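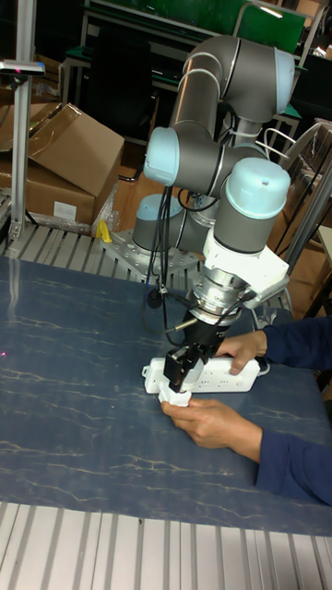

Redance Growers - Questions we get asked

Last updated December. Plots, compost, water, keys, the usual. If it's not on here, ask at the shed or put a note through the box on the gate.

THE WAITING LIST

How do I get a plot?
Fill in the form in the box by the Tornley Lane gate, or print one off from the Forms page. Name, address, phone number, whether you want a full plot or a half. Post it back through the same box. We don't take names over the phone any more, too many got lost.

How long is the wait?
Around 26 months for a full plot at the moment. Halves go quicker. If you tick "either" on the form you'll be offered whichever comes first and can stay on the list for the other.

Can I jump the list if I live very near?
No. Strictly date order, apart from swaps between people who already have a plot.

I was offered a plot and turned it down. Am I off the list?
Not the first time. You can say no once and keep your place. Second no and you go to the bottom.

Can I see the plot before I say yes?
Yes, please do. Some of them have been let go and it's better you see the brambles before you sign. We'll meet you at the gate.

RENT AND KEYS

What does it cost?
£30 a year for a half, full plots are double. Water included. Due in one go when you take the plot on, then every year after with the rest.

Is there a deposit?
Only on the key. You get it back when the key comes back. Not a copy of the key, the key.

Lost my key.
Tell us straight away. Replacement is charged at what the locksmith charges us. Please don't climb the gate, the top hinge is bad enough already.

What time can I be on site?
Dawn to dusk, any day. Gate locked behind you every time, even if you're only nipping to the car. We had two wheelbarrows go in one afternoon last summer.

Can I pay for half a year?
No, sorry. If you take on a plot late in the season the first year's rent is reduced, see the form.

DIGGING, BEDS AND NEGLECTED PLOTS

My new plot is a jungle. Where do I start?
Don't try to do all of it. Cut everything down, cover two thirds with cardboard or black sheeting, weigh it down well, and dig the bit that's left. Potatoes in the first bed if it's spring, broad beans if it's autumn. Leave the covers on till the following year. Couch grass and bindweed will come up round the edges, fork them out, every bit of white root you can find.

Can I use old carpet?
No. It used to be allowed and we are still pulling bits of it out of plots by the stream. Backing falls apart, gets in the soil, awful stuff. Cardboard with the tape taken off is fine.

Can I rotavate?
You can, but if there's bindweed or couch in there you'll be chopping one root into hundreds and planting them all. Clear first. The site rotavator can be booked at the shed, bring your own fuel and put it back clean. It has been coming back with half of plot 3 still on the tines.

What's the soil like?
Heavy clay at the Tornley Lane end, gets lighter as you go up the slope. Top plots dry out fast, bottom ones sit wet til April some years. If you're at the bottom, raised beds or at least ridges. Don't walk on it when it's sticking to your boots.

How much of the plot do I have to cultivate?
Three quarters by the end of your first full year. Cultivated includes fruit, flowers, green manure, and ground that's covered ready for planting. Doesn't include sheds, lawn or a trampoline.

What happens if I fall behind?
You get a letter. Then we have a look again a month later. If you're ill or something's happened at home just tell us, we can usually get someone to keep the weeds down for you. It's the silence that loses people their plots.

COMPOST AND MANURE

When does the manure come?
Autumn, and again in late winter if the farm can get the trailer down the track. Notice goes up on the gate. Help yourself, but leave it a day so everybody's had a chance at it before you go back for more.

Can I put it straight on?
Depends how old it is. If it's steaming and you can still see what it was, stack it and cover it until next year. If it's dark and crumbly, spread it now. Never on the carrot bed, you'll get forked roots.

I've heard about weedkiller in manure.
Yes, it happens. Some hay field sprays go right through the horse and stay in the muck. Beans and tomatoes come up with curled, ferny looking leaves. Test first: a few broad beans in a pot of it mixed with compost, a few in plain compost, wait a month. If the first lot look wrong, don't spread it. We ask the farm every year but they buy in some hay so we can't promise.

What are Kombo bays?
The four big slatted bays behind the shed. Everyone calls them that, the name was on the kit they came in. Anyone can add to the one marked OPEN. Don't add to the others, they're cooking.

What can go in?
Soft weeds without seed heads, old crops, grass cuttings in thin layers, torn card, veg peelings, autumn leaves in moderation.

What can't?
Cooked food. Meat, obviously. Dock roots, bindweed, couch. Blighted tomato or potato tops. Cabbage stumps with clubroot. Tea bags unless you know they're plastic free. Dog mess, and yes we have had to put that in writing.

When can I take some out?
When the board on the bay says READY. Two barrows per plot to begin with. It's good stuff but it's not sieved, expect some twigs.

WATER

Where are the taps?
There aren't taps, there are dip tanks. One per row, fed off the main. Fill your can from them. Please don't wash tools, boots or leeks in them.

Can I use a hose?
Only from your own butt. No hoses from the tanks, and no siphons either, someone always leaves one running.

When's the water turned off?
First hard frosts, usually December. Back on in March. Fill your butts before then if you've got a polytunnel to keep going.

How often should I water?
Less often and more of it. A proper soak twice a week does more than a splash every evening. Early or late in the day. Seedlings and anything in pots are different, check those daily in a hot spell. Mulch after rain not before.

PESTS

Something is eating my peas before they come up.
Mice, most likely. Start them off in guttering or loo roll tubes at home and plant out once they're a few inches high. Pigeons take over from there so net them as well.

Pigeons.
Net everything in the cabbage family. All year. Net has to be held off the leaves or they just sit on it and peck through. Pull it tight at the bottom, loose net traps hedgehogs and slow worms.

Slugs?
Worse at the bottom of the slope. Nematodes work if the soil's warm enough and you keep it damp. Beer traps work a bit. Going out at dusk with a bucket works best. Metaldehyde pellets are banned, if there's an old tub in the shed you inherited, take it to the tip's hazardous counter, don't use it up.

Do we get blight here?
Most years, from July on if it's warm and wet. Grow early potatoes and you'll mostly miss it. If the leaves go brown and collapse, cut all the tops off at ground level, take them home for the council bin, leave the tubers in a fortnight, then lift. Tomatoes outside are a gamble.

Whiteroot on onions?
White rot, if it's fluffy at the base with small black dots. No cure. Stays in the ground for years and years. Don't move soil or tools off that bed without scrubbing them, and tell your neighbours.

SHEDS, TUNNELS, BONFIRES, ANIMALS

Can I put up a shed?
Yes, one, up to 6 x 8 ft. Ask first so we can check where it'll throw shade. No concrete bases. Slabs are okay.

Polytunnel?
Same, ask first. Full plots only. It has to be kept in good order, if the cover's in ribbons we'll ask you to take it down.

Bonfires?
November to the end of February, dry stuff only, never left alone. Build it on the day or move it before you light it, hedgehogs. No plastic, no painted wood.

Chickens or bees?
No chickens at the moment. Bees possible on the top boundary only, with some training behind you and agreement from the plots either side.

Dogs?
On a lead. Kids welcome, not on a lead, but on the paths please.

SEED ORDER AND SHOP

How does the seed order work?
Catalogues in the shed from October. Fill in your sheet, hand it in with the money, we send it all off together and get the group discount. Comes back after Christmas. Last year it was 485 packets so please write clearly, and put the variety not just "carrots".

Is Kernex any good?
That's the sweetcorn we get asked about. A few plots grow it every year and it does well up the slope. Sow in pots in late April, plant out in a block once frosts are done, not in a row or you'll get gappy cobs. Don't grow a different sweetcorn right next to it.

What does the shop sell?
Canes, netting, fleece, onion sets, seed potatoes, blood fish and bone, potting compost (peat free). Open mornings at weekends, 10 til 12, February to October. Cash or card if the signal's behaving.

GIVING UP YOUR PLOT

How do I give notice?
A line in writing through the box. A month is plenty. Rent isn't refunded part way through.

Can I pass it to my daughter / neighbour / friend?
Only if they've been down as a named co-worker for at least a year. Otherwise it goes to the list.

What do I leave behind?
Anything a new person would want. Fruit bushes, a sound shed, a decent water butt. Take the broken glass, the rubbish and the mystery tins. And the key back, please, with the tag still on it.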